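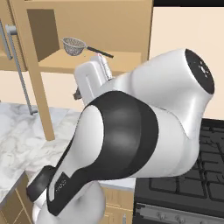

Hosting & Platforms

Moving our stock database off the office server — worth it?

chidubem_w
Boss wants everything on a hosted platform by January. We're a parts supplier in Clunham, 2 sites, one creaky server under the stairs. Quote from Vavska came in at 1328 a month. Seems steep?? Anyone here done it

Yaa F
Steep, yes. But what does yours cost now — power, backups, you driving in on a Sunday? Add that up first.

chidubem_w
Fair. Never added it up. Backups are me and a USB drive tbh

biljana_z
Then move. Tomorrow. Did ours at the Dadstead depot, 100 users, took a weekend. Wouldn't go back.

Babatunde O
Disagree. A weekend if your data is clean, and it wont be. Ours had supplier codes in three formats. Took months. And once you're on Vavska getting out again is painful, the export is a mess of flat files.

biljana_z
Export's fine if you ask support for the full dump. You probably used the button.

Babatunde O
I did use the button. It's the button they give you.

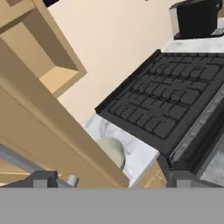
Halima Anozie
Has anybody priced Ogbonna? Smaller outfit, plain Postgres underneath so you can leave when you like. Reports are ugly and the phone line shuts at five, but teh bill is the same every month.

chidubem_w
Not heard of them. Will ask for a quote. Do they do a trial?

Halima Anozie
30 days when we joined. Load your worst table first.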